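Anyone been to the Stundolo open day?
Edgars Uibo
Taking 19 kids from Vevadgate in October. Is the hand-held gripper demo worth the wait?

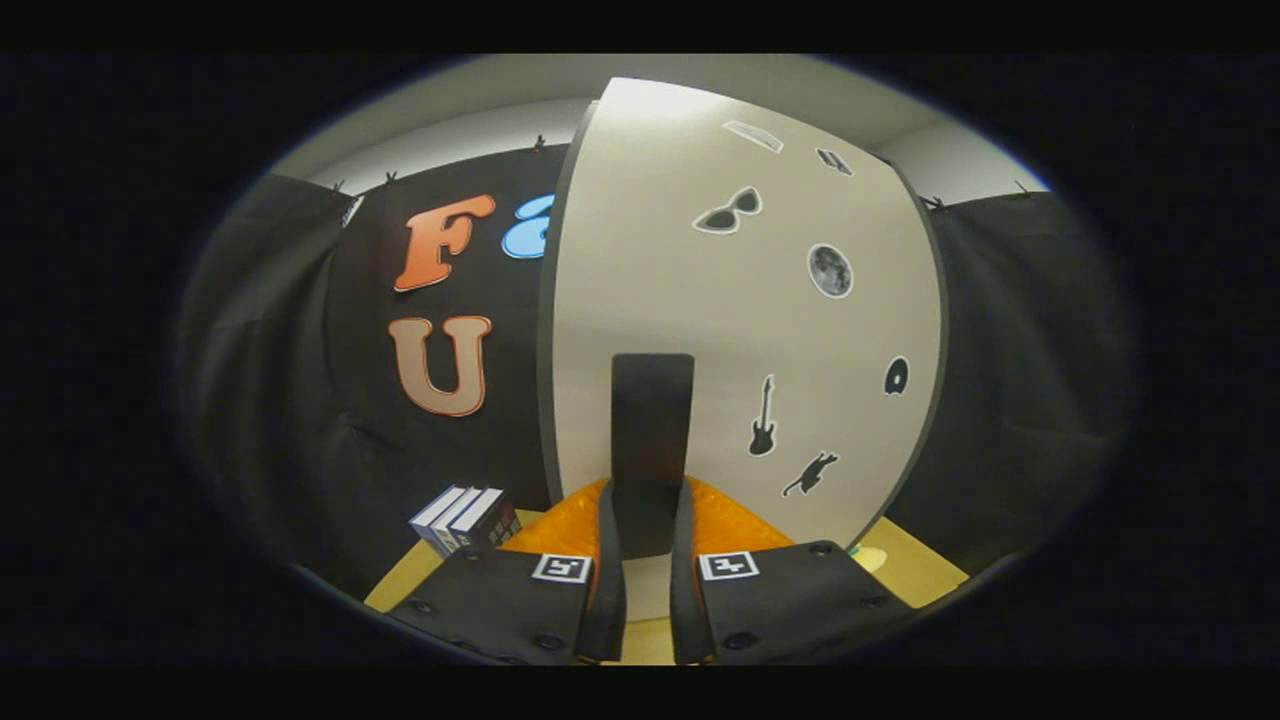
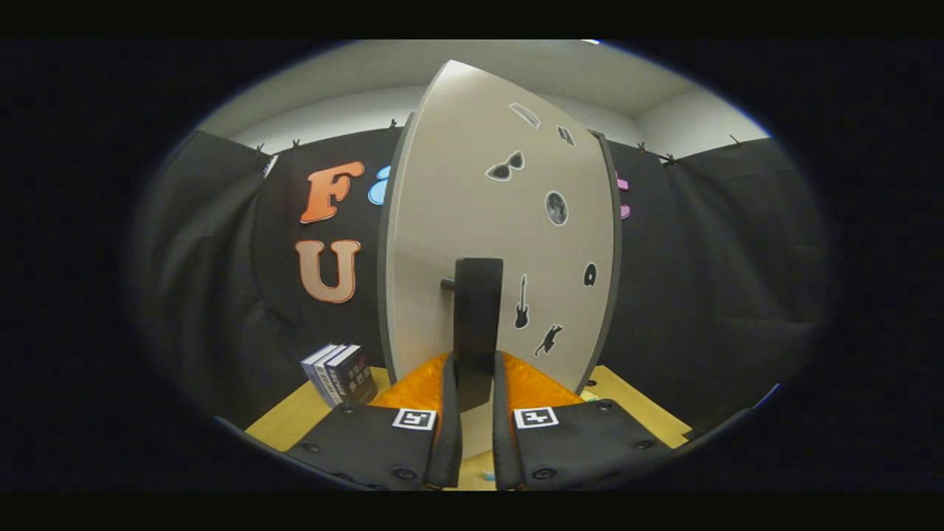
My worry is time – we only get 4 hours incl. the bus. Some of mine are six and won't stand thru a lecture. They'd like the stickers on that tall panel tho, esp the guitar. Can they try the gripper themselves?

Malý
Yes, ask at the desk when you get in. Go before lunch, teh line gets long.

breltum142
went last year. parking was bad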